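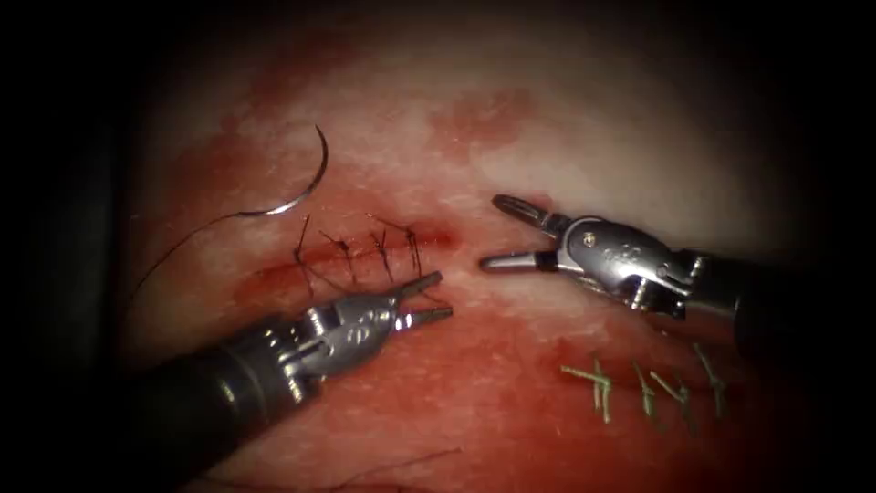

Section 4. Setting up and closing a Thakur tissue pad

Welcome back, and thank you for reading this far. If you have followed Section 3, your Hillis tray is level, your lamp is where you want it, and your pad has been resting in its sealed sleeve. This section takes you from opening the sleeve to putting the pad away after your first closed incision. Please set aside 90 minutes the first time - you will get quicker, but it is a pity to hurry a first pad.

4.1 Before you open the sleeve

Check that you have the following on the bench:

One Thakur pad (refill number 292)
One curved suture needle with dark thread
One bottle of Onik red tint
Needle dish with lid
Soft cloths and a bowl of cool water

CAUTION: The needle is as sharp as any used on a patient. Know where it is before you reach into the tray, and keep the lid of the dish within reach.

4.2 Laying the pad

1. Cut the sleeve along the short side and slide the pad out onto your open palm. Don't pull it by a corner, as the upper skin can lift away from the layer underneath.

2. Lower the pad into the tray with the paler end farthest from you. The color is mottled and no two pads match, so please don't worry if yours looks different from your neighbor's.

3. Press gently along all four edges until the pad stops sliding.

4. If your lesson calls for bleeding, put a few drops of tint along the line of the incision and smear it outward with a folded cloth. Go lightly at first. A pad that is swimming in tint is slippery, and you will have a hard time finding your last stitch.

Note: Tint stains cuffs and countertops. Čestmír Vlček, who wrote the first edition of this guide, kept an old bath towel under the tray for years, and we still think it is the best accessory you can get for the money.

4.3 Closing the incision

5. Start at the end of the incision that feels most awkward. It will only feel worse if you leave it until you are tired.

6. Enter the surface with the point of the needle upright, then let the curve do the work. If the pad bunches up ahead of the point, back out and try again with a smaller bite.

7. Draw the thread through slowly until the edges of the wound just touch. They should meet like a closed mouth, with no pucker.

8. Tie down, and repeat along the wound. Between stitches you may rest the needle on a clear part of the pad, well away from the incision, where the shine of it is easy to pick out against the red.

9. Look over the loose thread before every knot. Long ends like to wander across the surface and slip underneath the loop you are making, and dark thread lying in a patch of tint is easier to miss than you would think. Sweep it to one side first, then bring the tips together and tie.

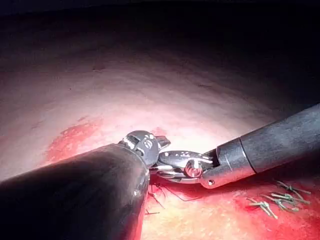 4.4 Cleaning and storage

10. Put the needle in its dish and close the lid. Please do this before anything else, even if you are only stepping away to answer the door.

11. Trim the thread ends, but leave the stitches in if you would like to compare them with your next attempt.

12. Dab the surface with a damp cloth. Some redness will stay in the pad for good, and it does no harm.

13. Return the pad to its sleeve, fold the open end over twice, and store it flat. It keeps for 32 days once opened.

CAUTION: Don't freeze the pad, and don't leave it on a sunny windowsill. Heat makes the surface tacky.

A pad that is handled kindly will take 8 incisions before the skin begins to tear between stitches. When that happens, turn to Section 6 for refills, or write to Emília Slanina at our Storville workshop, who is always glad to hear how people are getting on and will happily look over a question about torn edges or stubborn knots.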